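The Kitchen Column: Crumbs, Wrappers and the Pink Rack
January 2021

Welcome back to the part of the newsletter people claim they skip. We had plenty of mail after the August column on sponges, most of it from one household, and I have read it all. This month we turn to the counter beside the dish rack, which in every shared kitchen I have known becomes a second trash can with better lighting.
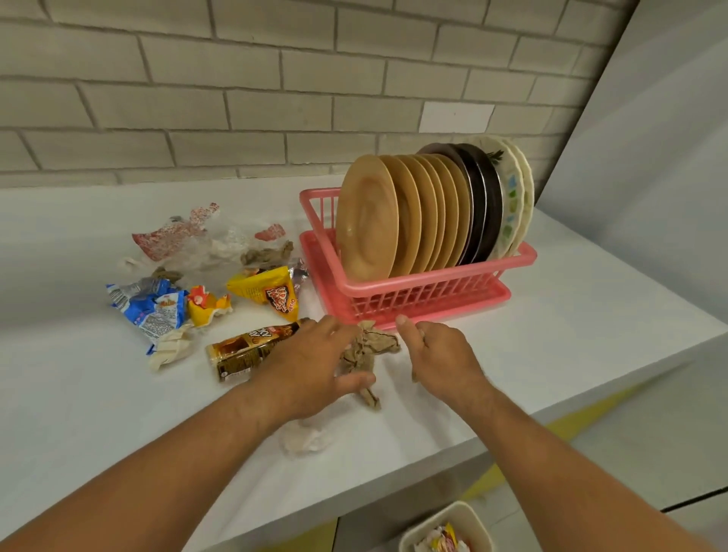
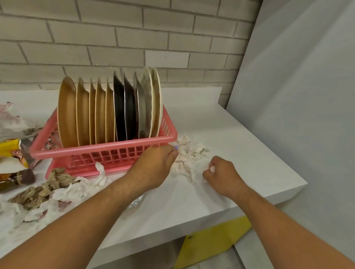 Plates standing up in the pink rack, wrappers and paper lying down on the counter.

Is it better to clear the trash first or put the plates away first?

Trash first. Wrappers weigh nothing and take up all the room, and you want a bare stretch of counter before you start lifting stacks of plates around. Wipe the counter once it's clear, let it dry, and only then start on the rack.

That is the official position of this column. Renu Grewal disagrees and has sent me 800 words on the subject, of which I can print the gist: plates are breakable, candy wrappers are not, so rescue the plates. She adds that anyone who wipes a counter next to clean dishes will flick something onto them. I have thought about this more than I wanted to. My compromise is to wipe away from the rack, slowly, like a person with nothing to hide.

Now for the sorting. Dry, clean paper goes in the paper bin. Tissue goes in the trash, and so does any paper with grease on it, however much you believe in it. Snack wrappers are trash in our building, shiny or otherwise. Foil can be recycled if it's clean, and you should ball it up with the rest of your foil until you have something the size of a fist. A single flat scrap will slip through the sorting and travel the world.

As for the rack, people load plates in the order they wash them and unload them in the order they grab them, and then wonder why the cupboard has a big plate sitting on a small one sitting on a bowl. Put like with like while they drain. Tan beside tan, dark beside dark, and the fancy ones together at one end where they won't get knocked. They come out as ready-made stacks. Dušan Stojanovska timed himself both ways over 15 evenings and reports that he saved 57 seconds in total. He is delighted. I asked what he did with the time and he said he wrote to me.

Look at each plate before it goes in the cupboard, front and back. If there's a smudge on it, it goes back to the sink, and no, you may not turn it face down and leave it for the next person. Empty the drip tray too. I realize the drip tray is out of sight under the rack and has never asked you for anything.

A word on the "one trip" method, where you carry the lot to the cupboard in your arms. My limit is 6 dinner plates. It used to be higher, and I used to own more dinner plates.

Next month: lids, and where they go. Send in your theories. Mine is that the Grewals have them.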